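Selance autumn meetup - speaker notes
Collecting examples in other people's living rooms

1. Opening (keep it short, they've just had lunch)

Hello, thanks for having me. I'm going to talk about tidying up, badly, 490 times over - that's how many runs we've gathered for Iko so far, and I did far too many of them myself (my shoulders can vouch for it). Ask who's driven a pair of arms before. If most hands go up, skip the next bit.

2. Why homes

We started in the lab at Minent, with a grey floor and one bin that never moved. Lovely clean data, and the model fell over the moment it met a rug! So we went out and borrowed 13 homes. Go to the slide and let them look at it for a bit.
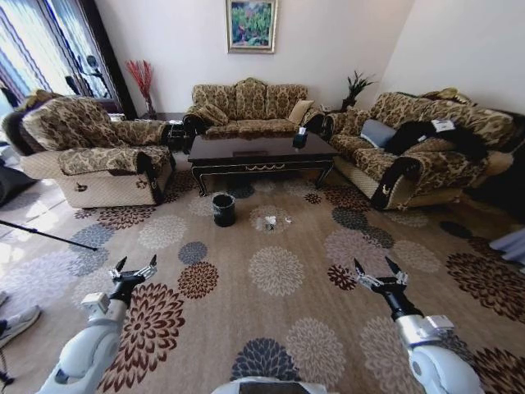 3. The task on the slide

Crumpled bit of white on the carpet, little black bin just to the left of it, two open grippers. Sounds like nothing. But look at that carpet - big round medallions everywhere, and the white thing is lying on a pale cream one. Mention the glossy table top too, I always get asked about reflections.

4. What we ask of the operator

One pick, one drop, then reset. Move the bin a bit between runs. If you fumble, carry on and recover, and please don't bin the recording! We threw out 22 fumbles in September and I still want them back.

Labels: we use 3 - clean, recovered, gave up. We tried more and couldn't agree on any of them.

5. Questions

Somebody will ask about the Kapoor set. Say we haven't mixed it in yet, different wrist angle, happy to chat over coffee.

Contact | © Selance | Back to top

We use cookies to keep this site working. Accept | Manage settings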